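Chapter 5
Sorting Things Out: Shape, Color and the Idea of a Group

Before you read any further, empty a pocket, a drawer or the bottom of your backpack onto a table. Go ahead, the chapter will wait. Now push the things that belong together into piles. Maybe the coins went in one pile and the pens in another. Maybe you put everything blue on the left, or everything that rolls on the right. Whatever you did, you have just used the idea that the next 40 pages are built on, and you used it without a single formula!

Sorting is one of the oldest pieces of mathematics we have, and it still has plenty of surprises in it. A toddler with a shape sorter is doing it. So is the seed store in Grodau, where the catalog runs to 3,087 packets and every one of them has to go into exactly one drawer. At the end of each August the staff there take all the drawers out and argue about them. Should the beans be filed by color or by height? Does a climbing pea sit with the peas or with the climbers? Those are questions about sets, and by Section 5.3 you will be able to answer them with a diagram.

We will start with something smaller than a seed store. Plastic blocks are wonderful for this, and a set of them on a kitchen board will do for nearly every activity in the chapter. A block has a color and it has a shape, and the two have nothing to do with each other. Knowing that a block is green tells you nothing about whether it will roll. That little fact is worth stopping over, and we will come back to it again and again.

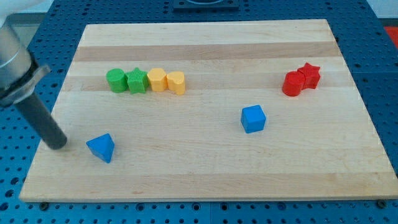

Figure 5.1 Eight blocks in four colors on a maple board. How would you group them?

Try the question in the caption before you go on, and try it with a partner if you can. Most people reach for color first. It is quick, and you can do it from across the room. Others look at how the blocks are placed and say that the ones side by side in a row already make a group. Then somebody asks about shape, and all the piles have to be made over again. A green cylinder and a blue triangular block go into different piles under either rule, but what about two blocks of the same color with different shapes? Your rule decides. Change the rule and the blocks stay just where they are, but the groups are new.

In this book we call such a rule a sorting property. A good one passes the Mac Giolla test, named for the school where our first classroom trials were held: give the rule and the blocks to a person who has never seen your piles, leave the room, and come back to find the same piles. "Red" usually passes. "Nice to hold" usually fails, and it is great fun to find out why.

What you will need
A set of blocks in at least four colors
A board or tray to work on
Two loops of string, each long enough to go around a handful of blocks
Your Prenusov notebook, open to a clean page

5.1 One Property at a Time

Lay one loop of string on your board. Choose a color and put every block of that color inside the loop — all the others stay outside. You have made a set.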